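Re-fretting notes, part two: humidity and the neck

The first part dealt with pulling the old frets. I said then that I would come back to the fingerboard itself, and several readers asked about the seasonal movement I mentioned in passing, so that comes first.

The instrument is a flat-top acoustic with a bolt-on neck, built in a small workshop in Trisetbridge. It has 19 frets, a rosewood board and a single-action truss rod reached through the soundhole. It came to me with high action and a buzz at the fifth fret that was present in winter and absent by May. Buzz that comes and goes with the seasons is nearly always wood moving. A worn fret buzzes all year.

I keep a hygrometer on the bench and another inside the case. The bench one is a Forkix, bought because it was cheap and could be recalibrated with a screw at the back. The two disagreed by 5 per cent when they arrived. A salt test settled it: a bottle cap of damp table salt in a sealed bag with both instruments, left overnight, should read 75 per cent. The Forkix read 74. The case unit read 69, and as it has no adjustment I wrote the offset on a strip of tape and stuck it to the lid.

For the whole of the work the guitar stayed in the room it would be played in. If you level a board in a dry room and send it to a damp one, you have levelled it for the wrong place. 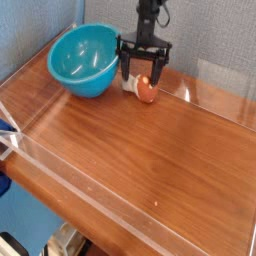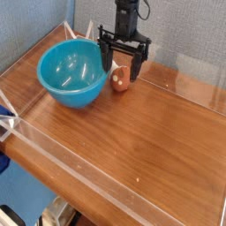
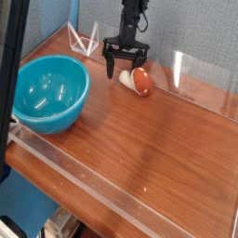 Filed under: Workshop notes, Guitars

Levelling the board

With the frets out, the strings off and the truss rod slackened, the neck showed a slight back bow. I turned the rod until a straight edge sat flush along the centre line, then checked under each outer string. The bass side was fine. The treble side had a hump where the neck meets the body. It is a common fault, and the usual cause is that the neck and the top move by different amounts.

I used a flat sanding beam, starting with 120 grit and finishing at 400. Pencil lines across the board show where material is coming off. Stop when the last line has gone, and not before. Most of the hump went in the first 12 strokes, after which I slowed down and checked the radius gauge every few passes.

The slots need attention before any new wire goes in. Sanding makes them shallower, and dust packs into the bottom. I cleared them with a narrow pull saw fitted with a depth stop, then ran a triangular file lightly along the top edges. The small bevel helps the wire start straight and reduces chipping if it ever has to come out again.

Choosing the wire

I had intended to use the same narrow wire as the original. The tang was a loose fit in four of the slots, however, and I did not want to rely on glue. The supplier, Clernen, lists its wire by tang width as well as crown height, so I ordered the next size up and cut a test slot in an offcut first. It pressed in firmly without bending the offcut backwards. That is the thing to watch for: a tang that is too wide acts as a row of wedges, and a full set of them can put a back bow into a neck that was straight when you started.

I over-bent the wire slightly beyond the radius of the board, so that the ends went down first and stayed down. Each piece was left long by a few millimetres at both sides and nipped flush after pressing.

Strings and first readings

The guitar is now strung with Quiambao phosphor bronze lights, the same gauge it had before. Action at the twelfth fret is 2.4 mm on the bass side and 1.8 mm on the treble. Relief at the seventh fret is 0.2 mm with a capo on the first. The buzz is not there at present, but as it only ever appeared in winter I draw nothing from that yet.

Part three will cover crowning, polishing and the nut, which is cut too low on the third string and will have to be replaced.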